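Chapter 5
Getting Paid: Cash and the Small Software Firm

I once spent a whole June convinced that a company I kept the books for was doing great. Sales were up, the founders were happy, and I'd made a very pretty chart (blue bars, all climbing). Then payroll came due and there wasn't enough in the bank to cover it. I still think about that chart!
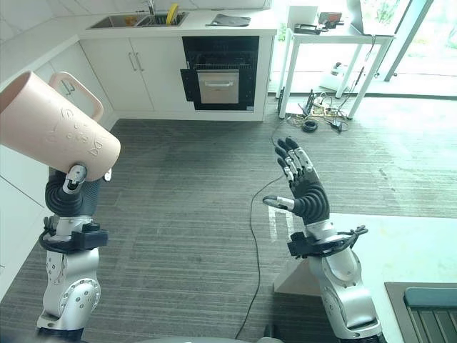 Department of Business and Accounting, Vumau College

So this chapter is about the gap between selling something and having the money. If you've just come from Chapter 4, you already know how revenue gets recorded. Keep that handy, we'll lean on it.

Let's start with a small company I'll call Plundeck. It sells scheduling software to dental offices, and it has over 100 customers on yearly plans. Each one gets an invoice with 60 days to pay. Plundeck's own bills, meanwhile, come every month: rent, wages, the server company. You can probably see the trouble already. A great month for new sales can be a terrible month for cash, especially if the sales team earned commissions on the day the contracts were signed.

Now compare Tormont, which sells nearly the same thing but charges a card up front. Its sales are smaller. Its owner sleeps better, I'd guess, and she can hire in the spring without calling the bank first. 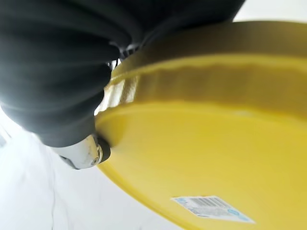

Ribbed gripper, seen close up

I don't want you to leave thinking up-front billing is always the answer, though. Big customers often won't do it. When Plundeck lands a hospital group called Echevarría, the contract says payment after delivery, take it or leave it, and for most young firms you take it. What you can do is plan for the wait, and that means building a cash forecast week by week, which we'll do together in Section 5.2. Bring a pencil, or a spreadsheet if you must.

Before you read on, jot down what you think Plundeck should do if a customer is a month late. Hang on to your answer, as we'll come back to it after the section on collections.

Related chapters
Chapter 4: When Is a Sale a Sale?
Chapter 6: Borrowing Against Invoices
Chapter 7: Subscriptions, Renewals and Refunds
Appendix B: Blank Forecast Sheets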